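Tidying up, and who gets to do it

My kitchen cupboard of plastic tubs is the worst cupboard in the house, and every few months I ask myself whether a machine could sort it out for me yet. So I've been reading up again. The short version is not yet, though the putting-away part is closer than I thought.

Take one tub and one wire basket. You or I would do it while on the phone. A machine has to find a see-through box, pick a side to hold, squeeze just enough and clear the rim on the way in.
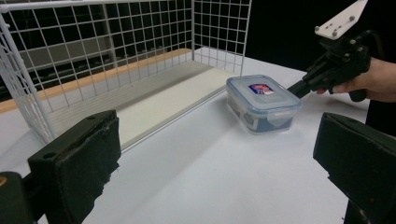 Delia Chiriac reckons I'm being soft on them. Clear plastic is the easy bit now, she told me, and she'd worry far more about a lid that isn't clipped down properly. Fair point! I've lost soup that way myself.

What gets me is how much goes into teaching such a tiny job. Stallo, the home helper I keep reading about, was apparently shown nearly 3,000 goes at putting things into baskets, all done by people first – and it still wants 24 seconds for a tub. I timed myself and it was two. With a gripper in each hand I'd be slower, mind you, and probably quite cross.
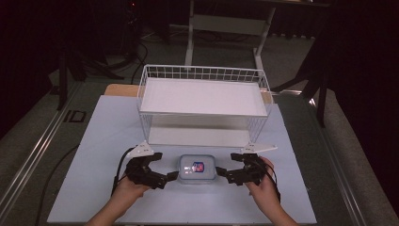
Reynaldo Padilla left a comment on my last post saying speed doesn't matter if you're out at work while it happens, and he'd happily let it take all afternoon. I can see that. I'd still want to be home for the first week, in case it started on the glasses.

Next month I'm having a look at Ekance, the one that folds towels (badly, so far).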